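## 3. Setting Out and Clearing the Object Tray

This section applies to the sloped metal tray (Divach pattern, part 3885) when it is used on a tabletop. It replaces the loose sheet dated Nov 11, 2018.

### 3.1 Placing the tray

1. Clear the tabletop and wipe it with a dry cloth.
2. Set the tray down with the taller back panel away from the person who will be loading it.
3. Press on each corner in turn. If the tray rocks, move it to a flatter part of the table. Do not fold paper under the corners.

**Caution:** The rim is sheet metal. Wear gloves when lifting the tray, and lift it with two people if the back panel is attached.

### 3.2 Loading the objects

1. Take the objects from the Ovel storage box and check them against the card in the lid.
2. Place each object on the flat floor of the tray. Objects left on the angled sides will slide.
3. Leave a clear space between objects. Soft pieces should not lean against hard ones.
4. Keep small pieces away from the holes in the floor.

**Note:** Mixed shapes are preferred. A set should include at least one block and one round piece, in colors that stand out against gray metal.

### 3.3 Clearing and cleaning

1. Return all objects to the storage box before cleaning.
2. Brush dust toward the front of the tray and remove it with a damp cloth.
3. Dry the floor and all four sides.

Light scratches and a dull surface are normal with use and do not call for replacement. Report any dent that keeps an object from lying flat. Abrasive pads must not be used.

The blue rubbery piece and the small orange-red cube are both placed directly on the tray floor, with open metal between them.
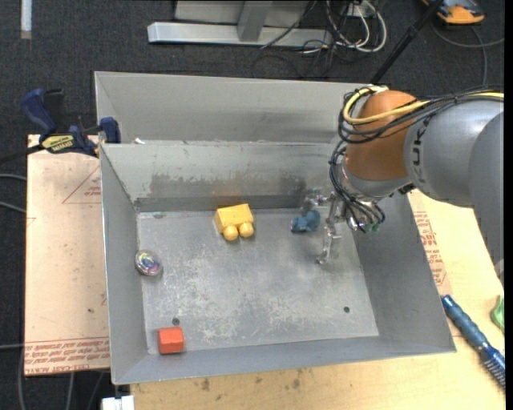
Humaira Rind asks that step 3 of 3.2 be read together with the cleaning steps: in her experience soft pieces pick up grime from the floor within a day, and she would have them washed in plain water each time the tray is cleared. This change will be considered for the December revision. Until then, washing remains optional.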